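Labeling shared shelves and tubs - cards inside or stickers?

werkthorpe_sew
We have a shared workroom with 40 people signed up and everyone's stuff ends up in everyone else's stuff. I'm switching to name cards. Block capitals, blue marker, white paper, dropped inside the clear food tubs so there's no glue to scrape off later. First tub is a shared one.

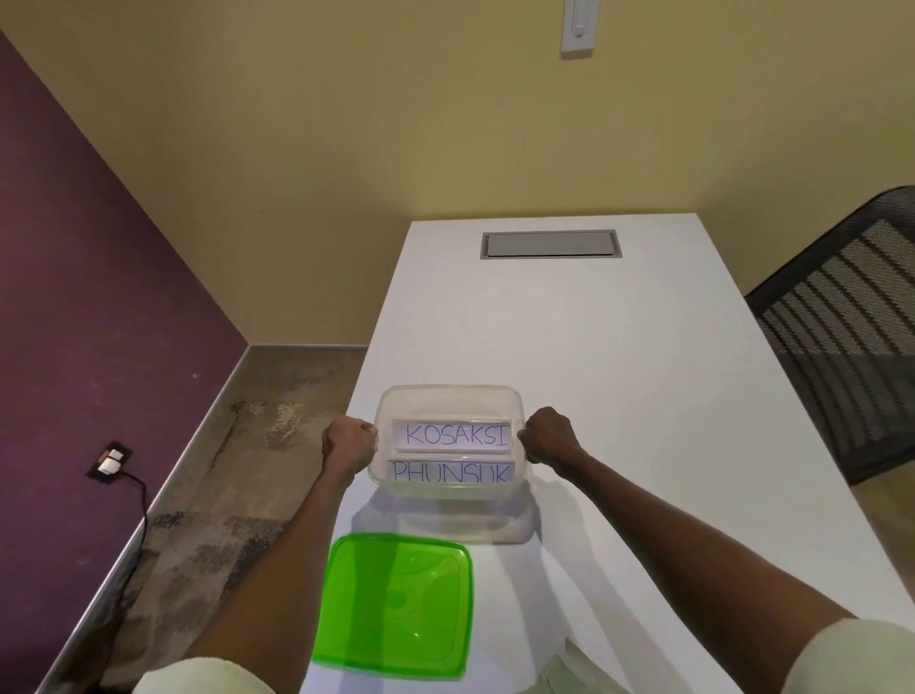 KOSAKSI and PHUNSUK, one tub, lid off.

Question is whether cards inside will hold up or if I should just buy stickers.
- Sewwandi Mondal

dendora643
Stickers. Loose cards slide the minute someone picks the tub up, and then you're reading the back of one.

fgamage
Disagree. We did stickers on up to 200 tubs and spent most of September soaking them off when people moved. Cards are fine if you tape the top edge. I'd write them thicker though, those blue strokes are thin.
Fathima Gamage

Liyanage_R
Two names in one tub is asking for trouble. One person, one tub.

werkthorpe_sew
Can't, we don't have enough tubs. Thicker marker is a fair point.

dendora643
What are you doing for the places that aren't tubs?

werkthorpe_sew
Clear plastic label holders, same kind of paper strip inside.
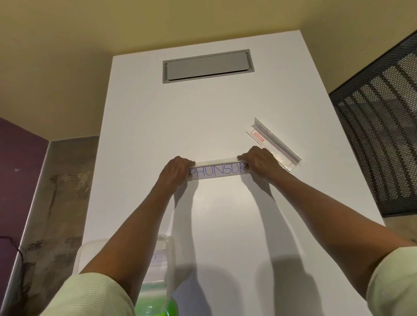 My main worry with the holders is what to stick them up with. Sedenitz sells a pack of 100 foam pads but I don't know how they come off paint. I'm also undecided on height. I tried PHUNSUK roughly level across the middle of the white panel, under the gray slot, and I think that reads OK, but shorter people may want it lower.

fgamage
Foam pads take paint with them. Use removable strips, two per holder, and pull straight down.

dendora643
Never had foam pads pull paint, and removable strips let go in summer. Still say stickers for the tubs.

Liyanage_R
Lower. Chest height.

werkthorpe_sew
OK, strips on the panel first, and tape on the tub cards. Will post again once they've been up a month.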